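Household Storage, Session 6: Baskets, boxes and the claims made for them
Handout to go with the talk, revised 27 October 2019

Bring last session's sheet on shelf depths, as we go back to it at the end.

Most storage advice starts with buying something. You have a messy drawer or a bad shelf, and the cure on offer is a container, usually a set of them. I would ask you to be suspicious of this. A container takes up room of its own, and it hides what is in it from everyone including the person who filled it.

The Nillum range guide, which several of you have brought in, says that a woven basket will "calm a busy surface". I don't know what that means. If it means the same clutter is still there but you see less of it, then fine, but let us say so. The Rondora leaflet goes further and promises you will find things faster. No test is mentioned. My own experience with baskets on a hall table was that the keys went to the bottom and stayed there.

What a basket does well
It moves several small things at once, so you can wipe the surface underneath. It gives loose items a limit: when it is full, something has to go. It can be carried to another room. I can't think of much else, and the first of these could be said of a tray.

Shape
Round baskets waste the corners of a shelf. A rectangular one sits against its neighbour and against the wall, and on a shelf this matters more than colour, weave or anything else printed on the label. Be careful with sloping sides, though. Measure across the rim and again across the base, and expect the two figures to differ. The printed size may be either.

One behind the other
People with deep shelves or tables often place baskets in a line from front to back. It looks orderly and uses the depth. The trouble starts with the one at the back, which has to be reached over or got at by moving the one in front.
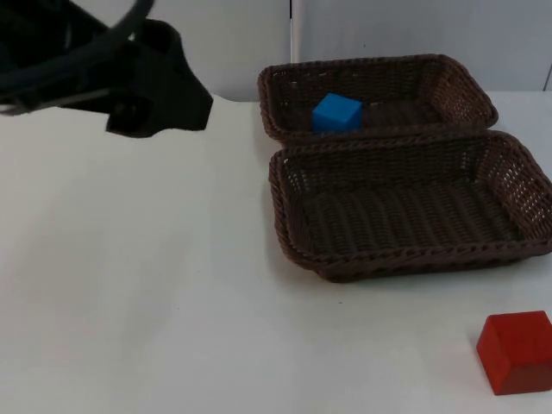
Fig. 1. Two rectangular woven baskets, one behind the other, on an off-white table.

With open space to the left, as in Fig. 1, I would try the pair side by side before accepting the front-to-back layout. On a narrow shelf you may have no choice. In that case put the things you use in May and not again until the next May at the back, and be strict about it.

Cost
A Gerkex set was priced at 80 for the set when I last looked, lids extra. Work out what you are keeping in each basket and whether you would pay that much to keep it. For old charging leads and half-used birthday candles I would not. Nutsugah sell a similar thing singly, which at least lets you try one and stop.

Labels
The usual advice is to label everything. I'm not convinced. Labels on woven sides fall off or tilt, and they go out of date quickly in a house with children in it. Try without for a fortnight.

For next time
Pick one basket or box at home. Before you look inside, write down what you think is in it. Then empty it on to a table and compare. Bring the list, including the bits you got wrong. Leave the basket empty until we meet, and note whether anybody misses it.

Reading: sections on shelves and open storage in the course pack. Skip the pages on colour matching.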